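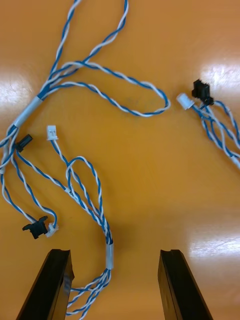 Robichaud hookup wire, 200 m box, had it since August. Bought it for the model railway after the old stuff kept snapping under the baseboard. Insulation strips clean, doesnt shrink back much from the iron. I twist mine in pairs, blue with white, so even in a big loop you can follow which run is which by the stripe. Colour match between reels is a bit off - not that you'd notice under a layout.

Gripes. The box. Cardboard spindle tore on day one, wire went everywhere. Label says 11 colours, catalogue says otherwise, Kelloteck never answered my email. Also it's stiffer than I'd like for point motors, I still use the Gestach flex there.

Price ok, postage wasn't. Would buy agian, but in the smaller reels. Four stars.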